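I bought the Prultine desk lamp in March, mostly out of spite, after my old clip-on gave up and dropped its head onto my keyboard for the last time. I'd been circling the Dadmont one for weeks (everybody in my building seems to own it) but the Prultine was on sale and came in plain white, so that was that.

## Setting it up

Super easy! There are 2 bolts and a little wrench in the box, and you screw the arm to the base and plug it in. The instructions are a folded sheet with tiny drawings and I mostly ignored them. The one thing I'd watch is the cord, because it comes out the back at a funny angle and I had to pull my desk away from the wall to get it to lie flat.

## The light itself

This is where I'm happiest. You get 6 brightness steps, and I live on the third one for paperwork and the fifth for sewing. The warm setting is properly warm, kind of like a lamp in an old diner, and the cool one is fine if you like that sort of thing. I don't, so I tried it once and went back.

No flicker that I can see, and no buzzing either — my old Texier hummed all evening and I'd just gotten used to it.

The glare is another story. If you have a white desk like mine, the light bounces straight back up at you on the top two steps. I ended up putting a gray felt mat down, a cheap one from Jernent, and it fixed most of it. Pale surfaces and bright light are a tiring mix over a whole afternoon.
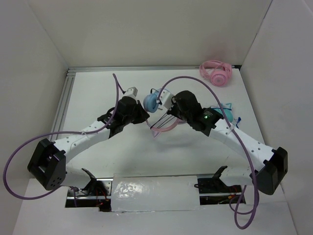

## What bugs me

The touch button is too sensitive. I brush it with my sleeve and suddenly I'm sitting in the dark. Also, the base picks up dust like crazy, and the replacement diffuser (part 3061, if you ever need it) has been out of stock every time I've looked.

## Would I buy it again?

Yes, at the sale price. At full price I'd probably go look at the Dadmont again, mainly for the real switch. Four stars from me, and I'm keeping the felt mat.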